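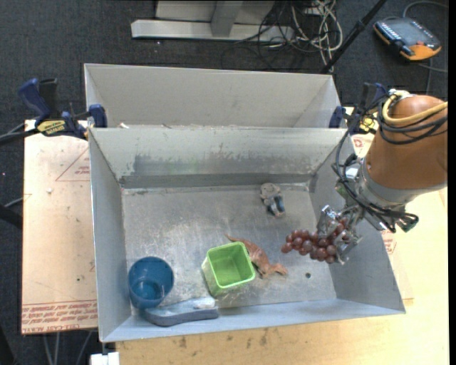
Posting this as a thread because two people asked what happened to our bin picking runs in March. Short version: one cable, wrong place, a lot of lost picks.

1/ The setup is two metal bins clamped to a table and one arm. It picks an item out of one bin and drops it in the other. Mixed items: plastic cups, toy animals, fake fruit. The grapes are the ones that gave us trouble.

2/ We ran 461 picks over the first stretch. 111 of them ended with the arm in a protective stop. The log said "force limit, wrist" almost every time, so we blamed the gripper.

3/ We swapped the fingers. Same stops. We dropped the speed. Fewer stops, but they came back as soon as we turned it up again.

4/ Then somebody sorted the stops by wrist angle, which we should have done on day one. Nearly all of them were on the right side of the bin with the wrist turned past the same point. Cups in the middle were fine.

5/ Cause: the cable run that crosses the wrist was tied too short. When the wrist turned far enough, the cable went tight and pulled on the connector. The arm read that as hitting something.

6/ Grapes made it worse. The bunch is long, so the planner likes to turn the wrist to line up with it. Dinosaurs too, but less often.

7/ The part I don't like: for part of that time we had raised the force limit to keep the runs going. Don't do that. If the arm says it is hitting something, find out what. We put the limit back to where it was and wrote it on the cell sheet.

8/ Damage: one connector with a cracked latch. Tóth had the replacement to us in 8 days. The Flosis logger kept everything, so no data was lost, but 241 picks are tagged as suspect and will stay out of the Nisudero set.

9/ The fix was more slack at the wrist and a tie point moved farther up the arm. We also turn the wrist through its full range by hand at low speed before each session, and look at the cable while doing it.

10/ No force stops on the right side since then. One on the left, which was a real one. It touched the bin wall.

11/ If you run the Grostance cable kit on an arm this size, check the length at full wrist turn. Ours looked fine at home position.

14 replies · 37 shares · 96 likes
Print this thread | E-mail this thread
Contact · Copyright · Back to top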